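Participants Wanted: Home Cooking and Grocery Habits Study

Markness is looking for 30 adults to take part in a study of how people plan, shop for and cook their weekday dinners. The study starts in September and is run from our office in Adon.

What you will do

You keep a food diary for 3 weeks. Each evening you write down what you cooked, what it cost and what you threw away. Most people finish an entry in 5 minutes. You also save your grocery receipts and bring them to one interview at the end. Diaries can be kept on paper or by phone - tell us which you prefer when you sign up.

Who can apply

You must be 18 or older, live in Adon or Stastano, and cook dinner at home on most weeknights. You do not need to be a good cook. We would like to hear from people who live alone as well as families, but only one person per household can take part. If you work in a grocery store or for a food company, please do not apply.

Payment

You receive $300 after the final interview. If you leave the study early, you are paid for the full weeks you completed.
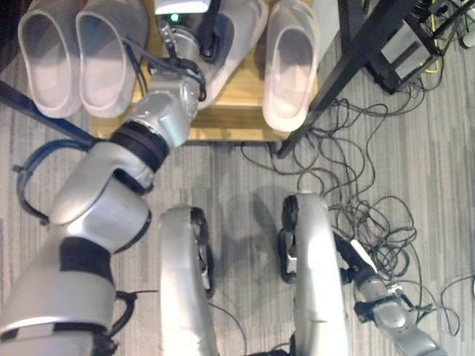

Receipts are returned to you once we have copied the prices. Names are removed from the diaries before anyone outside the study team reads them.

How to apply

Send us your name, your town, the number of people in your household and the best time of day to call. Write "dinner diary" in the subject line. Interviews are held between 9 a.m. and 6 p.m. - evening times can be arranged if you ask when you apply.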